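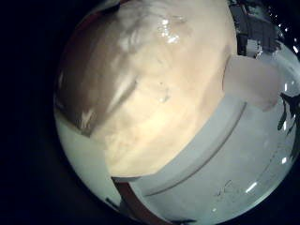

Projects / Hands / Kostier / README

# Kostier hand kit: garment handling set

This is the data card for the Kostier hand kit, collected at Selham while we decided whether to pay for it. The set has 469 episodes of a robot arm trying to deal with clothes on a table. Some went well. They are all in the same folder.

## What you get

- Wrist camera video, fisheye, heavily vignetted
- Room camera video, one fixed view
- Joint states and motor currents
- A plain text note per episode, in Lilibeth Samonte's shorthand 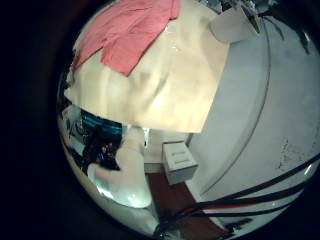

The notes are worth reading before you filter anything. Lilibeth graded each attempt from 0 to 3, where 3 means "I would wear it" and 0 means the episode ended in a polite stop. The vendor's own grading tool has a fourth category called "partial success" — we left it out.

## The kit under review

Kostier sells the hand as ready to mount, and mounting took 44 minutes, which I call ready. Cable routing is left to the buyer. The fingers are strong and the grip is steady, but the hand is bulky for laundry work.

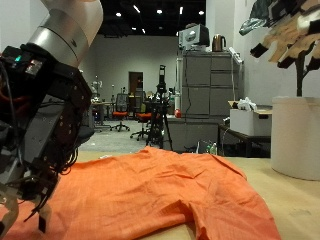

Garments are laid flat, never hung or piled, so don't expect a model trained on this to cope with a hamper. We didn't iron anything either. The orange one on the table has its wrinkles and folds left in, and if your segmentation only likes smooth cloth you will find out early.

## Maintenance
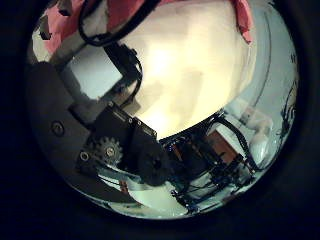
Kostier's manual gives the finger drive one page, most of it warranty. Check it every 14 episodes and log the currents before and after. The small silver gear sits out in the open beside its motor housing, teeth and all, so keep loose threads away from it. Spares come from Pelupessy, eventually.

## Known issues

- Wrist video is soft near the rim. Crop it.
- Clocks drift between the two cameras. Use `sync.csv`.
- Episodes from November use the old grading.

Questions go to Lilibeth at the Givville office, mornings only.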